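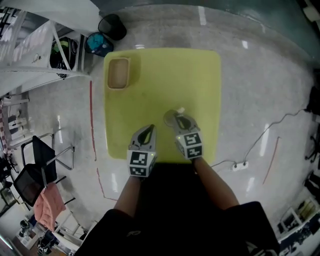
Josefina Montecinos read the first draft of this file and wrote back that it was a shopping list with no prices and no order to it, and could I please say what to buy first. Fair! So this version is in buying order, and it says which things we'd skip if we were starting over.

Jundis handheld set: README and equipment notes

I keep this file next to the data so that people who download the recordings can also see what it took to make them. It's written for small groups with a small budget who want to collect their own tabletop and floor-level manipulation data with handheld grippers. If you only want the recordings, skip to the end.

What the money went to

We split the budget by share and I'd do it the same way again. Roughly 60 percent went to grippers and the cameras that go with them, 25 percent to computers and storage, and the rest to everything that doesn't look like equipment until you don't have it (mats, trays, bins, power strips, shelving, small props, tape). I had that last slice down as pocket change in the first plan. It ran over by November and I had to go and beg for more.

Buy first: grippers

Buy them in pairs, and buy one more pair than you have people. Ours came from Caltine. We also had a quote from Fendetti, which was cheaper per unit but charged separately for finger pads, and pads are what you go through. Ask every vendor what a pad costs and how long it takes to ship before you ask about anything else. The lead time on our first order was 8 weeks, and we'd planned for four, so we spent a month practicing with one pair between everybody.

Print your marker cubes in one batch, on the same printer, and measure them. A cube that's a hair too big gives you poses that are a hair wrong, and you'll chase that for days (I did).

Buy second: storage

Don't size your drives from the vendor's sample clip. Record a real session with both hands, look at the folder, then multiply by the number of sessions you want and add 30 percent for retakes. We bought Nishimura drives twice because I skipped this step — same model both times, so no complaints about the drives, only about me.

Buy third: the room stuff

Plain mats, in a color that isn't your floor. Shallow trays. Small containers with lids, lots of them, cheap ones, in several shapes. Get long power cables and decide where they'll run before anyone starts working. A trash bin within reach is worth more than a second monitor, I promise.

You don't need a special room. We work in a big shared space with daylight on one side and people at their desks, and I'd put the money into props before I put it into partitions or studio lights.
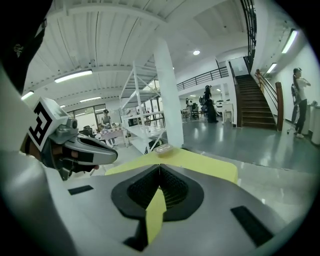
What we'd skip

The padded travel cases. The second tripod. The extended warranty on the laptops, which cost us nearly as much as a set of pads and which we've never used. I'd also hold off on a robot arm until you have a month of clean recordings. We had one in the plan for year one, moved it to year two, and the money it freed up paid for the extra gripper pair.

What's in the download

One folder per session, with video from the head camera and the gripper cameras, the gripper poses, and a short text note by whoever did the recording. The notes are uneven. Some are a paragraph, some just say "tray again." Sessions where a marker was lost for a long stretch are kept in a separate folder called partial, and they're fine for vision work but I wouldn't train a policy on them.

The budget sheet is in the docs folder as a plain CSV. Prices are what we paid, before tax. If you get a better quote on pads, please open an issue and tell me where!

Last edited Saturday, March 9, 2019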